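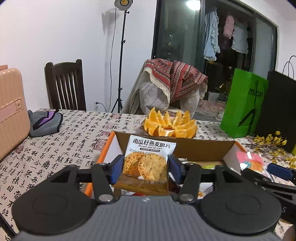
Week two with the Borell hand-held gripper and I still don't believe the brochure. Thread, long, sorry.

For anyone who missed the last one: we're comparing two hand-held grippers for collecting pick-and-place demos. Borell on one side, the Wevutex on the other. Same tasks, same operators, same table. I was asked to say which one we should buy more of. My answer so far is "why more of either," which went over great.

The claim that annoys me is "handles deformable packaging out of the box." Everybody claims this. What they show you is a juice carton. A juice carton is a brick with a straw.

So we do snack packets. The pumpkin seed oat crisps one is my favorite because it's a mean little object. You squeeze the middle and you crush what you're trying to move. You squeeze the edge and it swings.

With the blue rubber pads the Borell will pinch a packet and pull it up out of a cardboard box. Fine. Credit where due. I've watched it do that plenty of times now.

What I haven't seen is anyone explain what the pad is supposed to contribute versus the human holding the thing. You put a gripper in the hand of a person who has been opening snack boxes since age four and then you're impressed that the snack comes out of the box? The wrist is doing all the work. The wrist is Liviu.

We ran 60 lifts per gripper per operator. Liviu Stoica loves the Borell. Stela Bogdan can't stand it, says the grip pulls her thumb back and by lift 40 she's cheating with her elbow. Same hardware, same packets. When the gap between two people is bigger than the gap between two products, I don't want to hear about the products.

Numbers, since I'll get asked. Dropped or crushed, all operators pooled: Borell 7 percent, Wevutex a bit worse. How much worse depends on whether you count Stela's first session, when the Wevutex jaws were misaligned and we hadn't noticed. Count it and Borell wins. Throw it out and I wouldn't bet lunch on the difference.

Guess which version ended up in the slide.

Linkage play. The Borell arms pivot on two screws each near the base and I have opinions about those screws. Ours picked up slop after a few days. You can feel a tiny click when the jaws reverse. Support told Kwok-wai it's "within tolerance." I asked what the tolerance is. Still waiting on that email.

The Wevutex doesn't click. It also weighs more and it's awful in a deep box, you keep bumping cardboard with the housing. So pick your misery.

Two grippers in one box is where it gets ugly on both. You're lifting a packet with the left and reaching for the next item with the right, and the hands get in each other's view. Operators start leaning in. Then they start taking turns without being told to, and now your "bimanual" data is one-handed data done twice.

Hajar Fahmy went through the July recordings and tagged every stretch where both jaws were really doing something at once. More than half the footage: one hand works, the other one hovers. I would like every vendor demo tagged the same way please.

Someone in the replies last time asked why we don't use a plain white table. Because we did, for months, and the model we trained on it lost its mind the first time it met a patterned cloth. So now it's a tablecloth covered edge to edge in black calligraphy with little red seals. If your tracking falls apart on that, better I find out here.

To be fair (I hate this part) tracking held up better on the busy cloth than on plain white on both devices. Lots of texture to hang on to. I predicted the opposite, in writing, in a channel with witnesses. Paraschiva Pîrvu has pinned the message.

What did hurt was light. Evening sessions with a glass door behind the table and a lamp on were the worst we recorded. Glare, reflections, the pose estimate wandering off for a bit and then coming back like nothing happened. The spec sheet says "robust to indoor lighting." Which indoors?

Total so far is 1512 episodes. Before anybody congratulates me, I don't know how many are any good. Neither does anybody else who quotes you an episode count. Ask them how many they'd watch from start to finish.

Dumitrescu wants a recommendation by the end of the month. Mine is: keep the Borell for tight boxes, keep the Wevutex for open table work, buy spare pads before you buy another gripper, and budget for operator training, where I think most of the improvement is hiding.

They're going to read "keep the Borell."

Next up is the same protocol with the pads swapped between devices, if the mounting holes line up. Kwok-wai says they do. I've asked him to bring a drill.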